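## Section 4: Recording a Sort Task with the Hand-Held Gripper

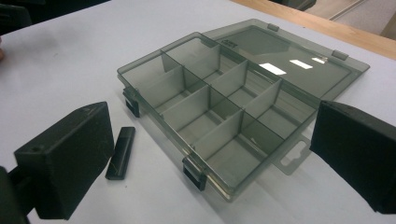
*Fig. 4-1. Divided box with the lid fully open, between the gripper fingers.*

This section covers one full recording session at the club table, from clearing the surface to handing in the drive. Read Section 3 (Charging and Power-On) first. If you have not been checked out on the gripper by a team lead, work with someone who has.

A session takes one operator and one spotter. The operator holds the gripper. The spotter watches the screen, calls the start and stop of each run, and keeps the log sheet. Trade jobs when the operator's wrist gets tired. Tired operators make jerky recordings, and the training script throws those out.

### 4.1 What you need

- Hand-held gripper, battery fitted
- Divided organizer box with a hinged lid
- Parts tray for the task on the card
- Task card from the Golico binder
- Log sheet and pencil
- Recording laptop with the Elby logger installed

The season target is 2,000 accepted runs across all task cards. The current total is written on the whiteboard in Room 404. Update it only after the runs have been checked (see 4.6).

### 4.2 Setting the table

1. Clear the table of bags, drinks, and anything with a cord.
2. Wipe the top with a dry cloth. Do not use spray cleaner. It leaves streaks that show up under the ceiling lights.
3. Turn on all the overhead lights and close the blinds. Leave them that way for the whole session.
4. Put the organizer box on the table with the latch side toward the operator. It does not have to be square to the table edge. Most task cards ask for a different angle every few runs.
5. Release both latches on the front edge with your fingers.
6. Swing the lid back until it lies flat on the table behind the compartments.
7. Check that the dividers are pushed all the way down. A raised divider will catch a finger of the gripper and lift the box.

> **Caution:** Do not open the latches with the gripper unless the card says "Latch" in the top corner. The clips are small and the fingers are blunt, and we have already replaced one box this year.

> **Note:** The lid is glossy and will pick up reflections from the ceiling lights. Small bright patches on the lid are fine. If a reflection falls across the compartments themselves on the preview, turn the box a little and look again.

### 4.3 Placing the parts

Each task card has a drawing of the start layout. Match the drawing as well as you can by eye. Do not use a ruler or tape marks. The model has to cope with parts that are slightly out of place, and taped marks also end up in the recording.

1. Place the first part on the open tabletop beside the box, within easy reach of the gripper.
2. Leave enough room on both sides of the part for the fingers to close without touching the box wall.
3. If the card calls for a thin or flat part, set it at an angle to the box. Parts lying tight along the wall are hard to pick up cleanly.
4. Put spare parts back in the tray, and put the tray on the floor or on another table.

Dark parts on the white top are the easiest to start with. Save the clear and white ones until you have a few sessions behind you. Yesenia Sotelo keeps a short list of which parts have given us trouble, taped inside the front cover of the binder, and it is worth a look before you pick a card.

### 4.4 Starting the logger

1. Connect the gripper to the laptop with the short cable. The long cable drops frames.
2. Open the Elby logger and wait for the status line to read READY.
3. Type the card number, the operator's initials, and the spotter's initials.
4. Hold the gripper over the table and look at the preview. Both fingers should be in view, one on each side, with the box between them.
5. Open and close the fingers fully. The width reading should move smoothly from one end to the other with no jumps.
6. If the reading jumps, press ZERO with the fingers fully closed and try again.

If the reading still jumps after you have zeroed it, stop and check the finger screws (Section 6.2). Scratches on the finger faces are normal wear and do not affect the reading. A finger that wobbles does.

### 4.5 Recording a run

1. Hold the gripper still above the box. The spotter says "go" and presses START.
2. Wait one full breath before moving. The script uses this pause to line up the video with the width reading.
3. Move to the part at an even speed. Slow is fine. Stopping and starting is not.
4. Close the fingers until they hold the part, then lift it straight up until it is clear of the box wall.
5. Carry the part over the compartment named on the card. Keep the fingers level on the way across.
6. Lower the part as far as the dividers allow, then open the fingers. Do not toss it in from above.
7. Raise the gripper back to where it started and hold it still.
8. The spotter presses STOP and writes the result on the log sheet.
9. Set the layout back to the drawing, change the box angle if the card asks for it, and start the next run.

Record in sets of 10. After each set, put the gripper down on its side and take a short break.

> **Note:** Keep your free hand behind your back or in your lap during the run. It is fine for a hand to be near the table between runs, but hands that reach into the work area confuse the training. If you have to reach in, press STOP first and mark the run **X**.

#### Result codes

| Code | Meaning |
|------|---------|
| G | Good. Part ended up in the right compartment. |
| W | Wrong compartment, but a clean pick and release. |
| D | Dropped outside the box. |
| B | Box or lid was pushed out of place. |
| X | Stopped early or a hand was in view. |

Write down what happened, even on a bad day. W and D runs are kept in a separate folder and the team does use them. A run marked G that was really a D causes more work than any other mistake on the sheet, and it took us most of December to clean up last season's.

### 4.6 Checking and handing in

1. When the last set is done, close the logger with the END SESSION button. Do not close the laptop lid until the status line reads SAVED.
2. Play back 3 runs from each set, picked by the spotter. Look for blurred picks, missing pauses, and runs where the fingers leave the view.
3. Cross out any bad runs on the log sheet with a single line so the number can still be read.
4. Copy the session folder to the team drive under the card number.
5. Put the log sheet in the Graketti folder on the shelf by the door. The Graketti challenge judges ask to see paper logs at check-in, so do not throw any away.
6. Add the accepted runs to the whiteboard total.

Sheets that are in the folder by 4:30 on Tuesday go into that week's training job. Anything later waits for the next one.

### 4.7 Packing up

1. Empty the box compartments and return the parts to the tray.
2. Fold the lid over and press down both latches until they click.
3. Take the battery out of the gripper and put it on the charger.
4. Coil the cable loosely. Do not wrap it around the handle.
5. Put the gripper in its case with the fingers closed.

> **Caution:** Do not store the gripper with the fingers open. The spring is under load in that position and will go soft over a break.

### 4.8 Common problems

**The part slips out during the lift.** Close the fingers lower on the part. If it is a thin part, try picking it up nearer the middle. Wiping the finger faces with a dry cloth also helps.

**The box slides when a finger touches it.** You are coming in too low. Raise the gripper before crossing the front edge. Don't put tape or putty under the box – the preview will show it through the tinted floor, and the competition table won't have any.

**The dividers are hard to see on the preview.** This is common with the smoky plastic, where several walls overlap. Move the gripper so you are looking more straight down. Do not raise the camera exposure. Every session has to use the same setting.

**The logger says READY but nothing is saved.** Check that the card number was typed in before the first run. With the field blank, the logger drops the files without a warning. The Hauksdóttir patch is meant to fix this, and it has not been put on both laptops yet.

**The run count on the sheet and in the folder do not match.** Go by the folder. Note the difference at the bottom of the sheet and have both people initial it.

Go on to Section 5 for two-person handover tasks.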